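Home | Stories | Poems | Archive | Submit | About

The Box from Kinmont

Print this story | E-mail to a friend

The box was already on the table when I got in, and I knew without asking that Gil-soo had carried it up. He never could leave a parcel in a hallway. It was long and dark with our old address in Kinmont on the lid, number 44, in Mum's capitals, and he'd put it down very gently, as if there might be a cat asleep in it.

"Aren't you going to open it?" he said.

"After tea," I said, and then I made the tea so slowly that he went and stood at the window and pretended to look at the buses.

I should say that I'd cleared that table specially. It's the only big flat thing in the flat and it normally lives under post and socks and whatever I'm mending for Bikel (the shop, not the man, though there was a man once). I'd wiped it down with the good cloth, twice, and I was rather proud of it. A pale, blank, grown-up sort of table! I had this idea I'd lay everything out in rows and decide what to keep, like people do on the telly, and be finished by seven.

Well, we had the tea. We had the biscuits as well. Gil-soo told me a very long story about Carter Lapointe and the ferry, which I'd heard, and I laughed in all the places because it was keeping me away from the box. 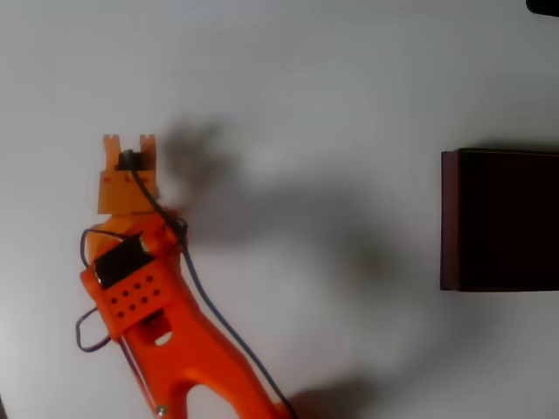
My tidy table, with the box still waiting at the edge.

At half past six he ran out of ferry.

"It won't bite," he said.

"You don't know what she put in it."

Neither did I, that was the trouble. My mother kept things by a system of her own. When we emptied the house in June, Ju-won Yeom from next door found the deeds in a bread tin and thirty-odd years of birthday candles filed with the gas bills. I'd taken the lamp and the blue bowl and gone home, and told everybody I was fine with that. Then Ju-won had rung to say there was one more, at the back of the airing cupboard, with my name on it.

I pulled it towards me by one corner. The lid was tight and came up with a sort of cough, and out came the smell of the airing cupboard, hot dust and Vima soap, and I had to sit down.

On top was a notebook. It was sums, mostly - she'd written down what she'd put by each week and run a total at the foot of the page. The first page ended at 34. Some pages on it was 1,491, with a line under it and the word "roof" and then nothing at all, back to the start. She'd begun again the very next week with two pounds. The last total was 3,258, and next to it, very small, she'd written "piano?"

"Did you play?" said Gil-soo, reading over my shoulder, which I allow.

"I wanted to. I was nine. I went on and on about it." I turned the page and it was blank, and so was the one after. "We never had a piano."

He didn't say anything. He moved my cup so I wouldn't knock it, and sat down on the other chair.

Under the notebook was a folded sheet from a shop called Ko, with a drawing of an upright and a price, and someone had pressed a biro so hard round the price that the paper had nearly gone through. Under that was a pair of my school socks, darned. Under that was a great deal of tissue paper.

"Do you want me to go?" he said.

"No. Put the kettle on again," I said, and I started on the tissue.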